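Casa e cozinha | Organização | Fio

Gente, resolvi encarar o pote dos hashis. Parece assunto pequeno, né? Pois rendeu uma manhã inteira e vou contar tudo neste fio 🧵

Contexto: aqui em casa se come com hashi quase todo dia, e eles moram em pé num porta-talheres redondo, em cima da mesa. Foi entrando hashi, entrando hashi (os de madeira que comprei, os que vieram de presente, os que ninguém lembra de onde saíram) e chegou uma hora em que puxar um par era puxar metade do pote junto.

A última leva grande foi em maio, um pacote da Prolta que paguei 90 reais. Achei caro na hora. Continuo achando, mas a madeira é boa e eles não empenaram, então vou parar de reclamar.

Primeira coisa: tirar um por um. Eu queria virar o pote de uma vez na mesa, mas da última vez que fiz isso foi hashi parar embaixo do fogão e eu de joelhos com a lanterna do celular. Um por um, com calma.

Na hora de tirar já dá pra ir juntando os pares. Cor com cor, comprimento com comprimento. Os de ponta mais fina eu deixo pra macarrão, são ótimos!

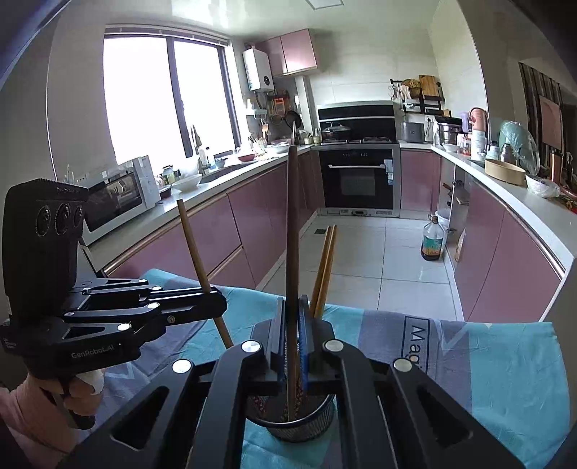
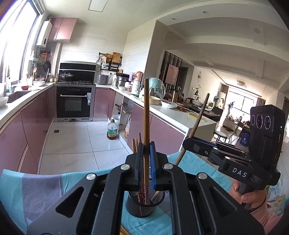 Dá pra guardar o hashi de madeira logo depois de lavar?

Melhor esperar secar por completo. Deixe os hashis deitados num pano limpo, separados um do outro, e só ponha no pote quando a madeira estiver seca ao toque. Pano de prato primeiro, ar depois. Em dia de chuva eu deixo de um dia pro outro.

O que foi embora: tudo que tinha lasca na ponta, tudo que estava com cheiro esquisito e os viúvos. Chamo de viúvo o hashi que perdeu o par. Guardei 2 deles pra mexer terra de vaso, o resto tchau.

Teve um momento de fraqueza com um par que comprei naquela feirinha de Skirotness, todo riscado, coitado. Ficou. Não uso, mas ficou. Cada um com seus apegos.

Lavagem: água morna, detergente neutro, lado macio da esponja, 20 minutos no máximo entre lavar e enxugar tudo. Nada de deixar de molho na pia, que a madeira incha e depois fica áspera. Aprendi estragando um jogo inteiro (era bonito, ainda dói).

O pote também precisa de banho! O fundo junta uma poeirinha grudenta que ninguém vê enquanto ele está cheio. Escovinha de mamadeira resolve, e a minha já nem lembra que um dia foi de mamadeira.

Me perguntaram por que não guardo na gaveta. Já tentei. Comprei até um organizador da Tsoukalas com divisórias, e os hashis compridos entravam na diagonal e travavam a gaveta. Voltei pro pote e sou mais feliz com ele na mesa, todo mundo pega o seu e pronto.

Aproveitei o embalo e já puxei a toalha pra lavar, que andava amarrotada e com um respingo de shoyu. Shoyu em tecido: água fria logo, sabão de coco, esfregar pelo avesso. Saiu quase tudo.

E o óleo, gente. Garrafão em casa minha vive no chão, porque no armário de cima eu não levanto aquilo cheio nem que me paguem. Se alguém tiver uma bandejinha boa pra pôr embaixo e não marcar o piso, me conta. Vi uma na Pirnbridge mas o frete pra cá era um absurdo.

Atualizando o fio: o vídeo antigo dos hashis, aquele de como tirar mancha de cúrcuma, bateu 630 curtidas. Vocês gostam mesmo de pauzinho, hein 😂

Próxima vítima é a prateleira das tampas de panela. Já adianto que tem tampa lá sem panela nenhuma. Se quiserem fio disso também, deixem aí embaixo que eu tomo coragem no fim de junho.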